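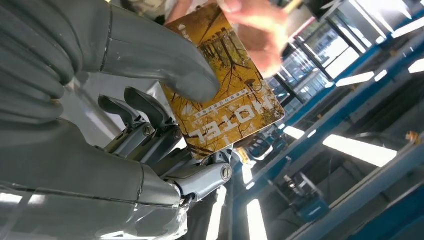 递卡测试：夹住不松手的故障

2018年9月4日 记录人：Quyên Kiều

今天这个故障太有意思了，趁脑子还热赶紧写下来。

测试内容还是人机交接：人把卡片递给机械手，手夹住，人松开，过一会儿人再来取，手感觉到拉力就放。用的是那张印着树林的酒店房卡，黄底，背景花，视觉那边一直嫌它难认，我倒觉得正好。

上午前面几轮都顺。换上Tenora的新版力控参数以后，人捏住卡往外拉，手指不但不放，反而越夹越紧！Þórey当时捏着卡的一角，第一反应是跟它较劲，越拉它越使劲，我赶紧拍了急停。人没受伤，卡角压出一道浅印。

急停之后手指保持原位，卡还在里面。我们按规程断了手部电源，再用手把指节慢慢扳开，没有硬抽。这一步大家以后照做，别图快，连杆那几个转轴经不起侧向硬拽。

查日志，超级清楚：拉力一上来，控制器把它当成打滑，于是加夹持力；夹持力一加，人自然拉得更用力，又被判成打滑，转起圈来了。放手的判断本来应该排在防滑前面，新参数里两个优先级对调了。夹持力一路顶到上限的百分之70才停住，上限总算是管用的。 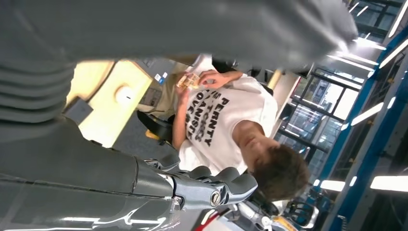
下午先把优先级改回去，又加了一条：持续拉力超过5牛就进入释放，防滑补偿同时锁死。重跑5轮，5轮都放了，手感很软，卡像是自己滑出来的，Þórey高兴得又多要了一轮，我没让，先把数据存完再说。

还有个疑点没弄明白：卡斜着夹的时候，拉力方向和指面不垂直，传感器读到的分量偏小，释放会慢半拍。薄卡片尤其明显，换成Jukton的厚样件就看不出来。怀疑是指尖套的弹性吃掉了一部分力，得单独做一组斜角测试。

安全方面，今天起改三条：
新参数上机，先用夹具拉，不用人手拉。
递卡时旁边必须有第二个人，手放在急停上。
递卡的人手指只捏边缘，不伸进指节之间，袖口收好。

待办：
把优先级对调的事写给Tenora，附上日志，问清楚是有意改的还是合并时带进来的。
斜角测试的夹具找Varodia借，Þórey去问。
卡片另备几张，有压印的那张留着当样品，别扔。
旧版参数打包存档，文件名里写明版本，这次回退时找了好半天。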